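Accueil | Nouvelles | Auteurs | Archives | Liens

Imprimer cette page | Envoyer par e-mail

La source d'Ollau

On racontait à Ollau que l'eau de la source guérissait les genoux. Aurelio Pacheco, qui avait mal aux deux, n'en croyait pas un mot. Il avait passé sa vie à vérifier des compteurs et gardait de ce métier l'idée que tout ce qui coule sans facture cache quelque chose.

Il monta quand même, un matin de juin, derrière Begoña Arrieta. Elle marchait vite et parlait de sa belle-sœur, entrée dans le bassin avec une canne et ressortie sans.

– Elle l'a peut-être oubliée, dit Aurelio.

– Elle est rentrée à pied jusqu'au village.

– Ça descend.

Begoña ne répondit plus jusqu'à la chapelle. Un panneau y demandait 2 euros pour l'entretien du sentier, lequel n'avait visiblement pas été entretenu depuis 2011, année peinte en bleu sur le tronc de métal. Aurelio chercha de la monnaie, en trouva, la remit dans sa poche, puis la donna parce que Begoña le regardait.

Le bassin était plus petit que dans les récits. Un homme y trempait déjà, pantalon roulé, un carnet sur les cuisses. Il s'appelait Kieran Fahy et venait, disait-il, pour la troisième année. Son carnet était rempli de dates et de petites croix. Les croix, expliqua-t-il, c'étaient les jours sans douleur.

– Et les jours sans croix ?

– Je ne les note pas toujours.

Aurelio trouva la méthode excellente pour qui voulait guérir. Il ôta ses chaussures. L'eau était glacée et sentait l'œuf, ce que personne n'avait mentionné au village.
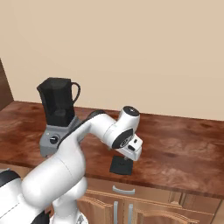
Combien de temps fallait-il rester dans l'eau ?

Le temps d'un rosaire, selon Begoña ; jusqu'à ne plus sentir ses pieds, selon Kieran Fahy, qui ne les sentait plus depuis un moment.

Aurelio choisit la seconde règle, plus courte. Il pensait à Rocío Benítez, la pharmacienne, qui vendait cette eau en flacons avec une étiquette dorée et qui prenait elle-même des comprimés pour son dos. Il l'avait vue faire. Il lui avait posé la question, et elle avait répondu que le dos, ce n'était pas les genoux.

Quand il voulut sortir, ses jambes refusèrent. Il fallut que Kieran le tire par un bras et Begoña par l'autre. Assis sur la pierre, il se frotta les mollets avec son pull et attendit la douleur. Elle ne vint pas.

– Alors ? dit Begoña.

– C'est le froid.

Ils redescendirent. À la chapelle, toujours rien. Au premier lavoir, il plia le genou gauche, puis le droit, en cachette, comme on tâte une poche où l'on croit avoir perdu de l'argent. Begoña fit semblant de renouer son foulard.

Il eut mal de nouveau dans l'escalier de chez lui, à la quatrième marche. Il s'arrêta, assez content, une main sur la rampe. Puis il alla chercher dans la cuisine un crayon et le calendrier, et resta un long moment à se demander si une demi-journée valait une croix.

Baltasar Lozano

Contact | © Baltasar Lozano, tous droits réservés | Haut de page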